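Meltside tenants to get new water pipes after winter of low pressure

Residents of the Katsaros building in Meltside will have their water pipes replaced this spring, after a winter in which many upper-floor kitchens were left with little more than a trickle at breakfast time.

The building's owner, Modden, confirmed the work in a letter delivered to tenants on Friday. It covers all 78 apartments and includes new risers, new shutoff valves under every kitchen sink and a second pump in the basement. The job has been given to Ziltero, a plumbing contractor that replaced the boilers in the same building.

Complaints about pressure began in January. Tenants on the fourth floor and above said they could not run a kitchen tap and a shower at the same time, and several said the water came out brown for a few minutes each morning.

"I was filling cups the night before so the kids had something to drink with breakfast," said Sofia Stefanou, who lives on the fifth floor with her two sons. "You'd turn the tap on at seven and wait. Some days you got a glass out of it and some days you didn't."

Stefanou started a sign-up sheet in the lobby asking neighbors to write down the time and the apartment number whenever the water dropped. By the end of the month it had entries from 43 apartments. She sent a copy to Modden and another to the city housing office.

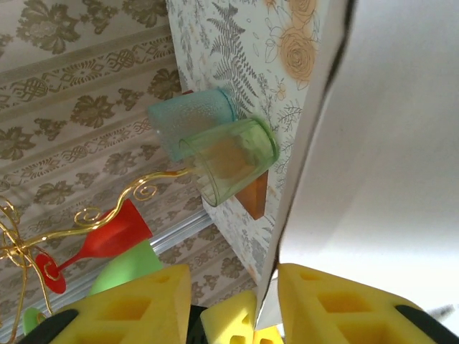 A housing inspector visited the following week and measured the pressure at six taps. Four were below the level the city requires for residential buildings. The inspector's report put the problem down to rust inside the original steel risers, which are 61 years old, and to a pump that was running well under its rated output.

The report did not find the water unsafe. Samples taken from three kitchens were within the limits for lead and bacteria, and the brown color was traced to iron. Tenants were told to run the cold tap until it cleared before drinking from it or cooking with it.

Makis Tsolakis, the property manager for Modden, said the company had planned to replace the pipes next year and moved the project up after reading the report.

"We knew the risers were near the end," Tsolakis said. "We thought we could get another year out of them with the old pump, and we were wrong about that. It should have been done sooner."

The old pump was repaired in the meantime. Tenants said that helped on the lower floors but made little difference at the top of the building.

Work is set to begin in April on the north side, where the complaints were worst. Ziltero will replace one riser at a time, with the water off to that line from 8:30 a.m. to 4 p.m. on working days. Each line is expected to take four days. Apartments on the other lines will keep their water during that time, and a tap will be set up in the laundry room for anyone who needs it.

Crews will need to open a section of wall behind the sink in each kitchen. Modden said it will close and paint the walls afterward, but it will not replace wallpaper or tile that tenants put up themselves. That has drawn objections from some longtime residents, who say they got permission for the work when they moved in. Tsolakis said anyone with a written approval should bring it to the office and the company would look at it case by case.

Tenants are being asked to clear the cabinet under the sink and take down any shelves, hooks or racks on the wall behind it before their start date. People who can't do this on their own can call the office and have someone sent up to help.

Modden said rents will not go up as a result of the project. It has also offered a one-time credit of $255 to each apartment on the fourth floor and above. Stefanou said she would accept it, but she wants the same offer made to the third floor, where several families also signed the sheet – some of them almost every day.

"They had the same mornings we did," she said.

Tsolakis said the company was reviewing the sheet and would answer that request before the work starts. A meeting for tenants will be held in the lobby at 6:30 p.m. on the last Tuesday in March. Ziltero will have a crew leader there to take questions, and the schedule for each line will be posted by the mailboxes that evening.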